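How I Clean the Counters in a Shared Kitchen

I wipe down the little kitchen at Biltow every afternoon, and after a couple of years I've got it down to 2 steps. Grab a damp cloth, some baking soda and a trash bag and let's go!

Step 1: Clear the cups

Paper cups first, always. Pick up every one, and if there's a sip left in the bottom, tip it into the sink before the cup goes in the bag (I learned that one the drippy way). Hold a short cup with both hands if it's full, they squish easily. Check the back of the counter too, by the wall.

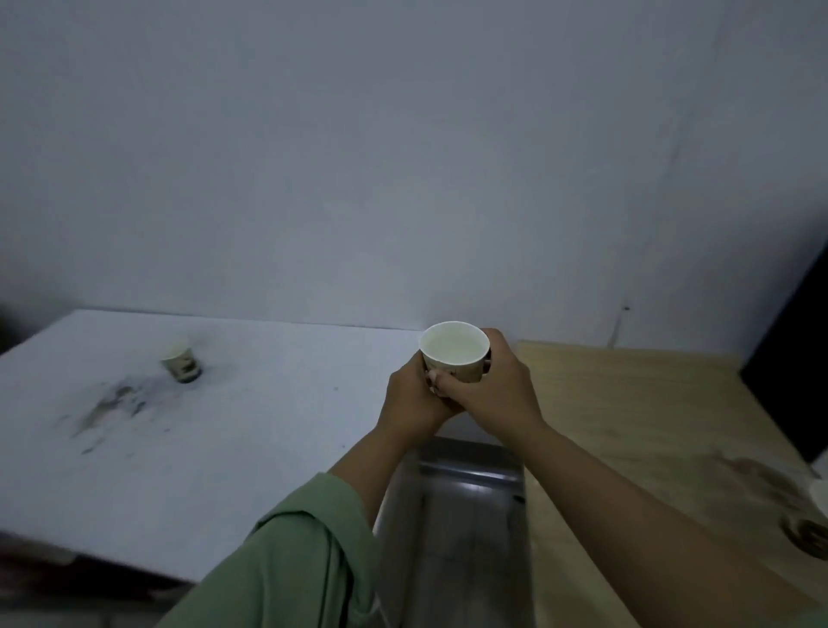 Step 2: Tackle the dark smudges

White counters show everything, ugh. For gray streaks I mix baking soda with a little water, spread it on and leave it for 60 seconds. Then I rub in small circles and wipe it off with the damp cloth. Keep the paste on the white side only! The light wood gets a barely damp cloth and a dry towel right after.

Marcela Malý swears by dish soap for the sink trough, and I've come around to it. Rinse well and dry the steel.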